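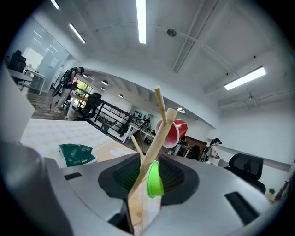 A red cup on a wooden stand, and a small green one.

I want to make a case for the shared cup shelf. Every office, library and town hall kitchen should have one, and I'll happily bore anyone on the subject!

I first met the idea in Starkholm, where the reading room on the hill keeps 200 mugs for anyone who walks in. You take one, you drink your tea, you rinse it and put it back. That's the whole system. I went in for a bus timetable last November and stayed 3 hours, mostly (I admit it) so I could try a second mug.

What I love is how quickly a cup gets you talking. Pick up one with a chipped handle and a faded ferry on it, and somebody across the table will tell you they rode that ferry as a kid. A paper cup has never started a conversation in my life. It goes soft, it burns your fingers, and then you carry it around looking for a bin.

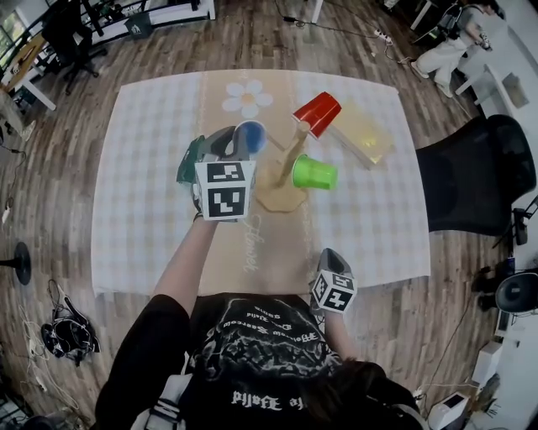

People worry about breakage, and sure, cups break. The hall in Endness started with 300 and loses a few every winter, but more come in than go out, since half the town has a cupboard that won't close. Mine didn't either. I gave up 2 of my favorites in the spring and I visit them now, like cousins.

The other complaint is washing up, and here I get a little stubborn. Rinsing a cup takes less time than waiting for the lid to click onto a paper one. And standing at a sink next to a stranger is a fine way to spend a minute - you've both got your sleeves rolled up and nothing to look at but the window.

Plestura is deciding this month whether to put a shelf in its new station hall. Please, please do it. Start with whatever people bring, matching or not, and put it somewhere low enough for kids to reach. I have a blue one with a wobbly base all wrapped up and ready to go.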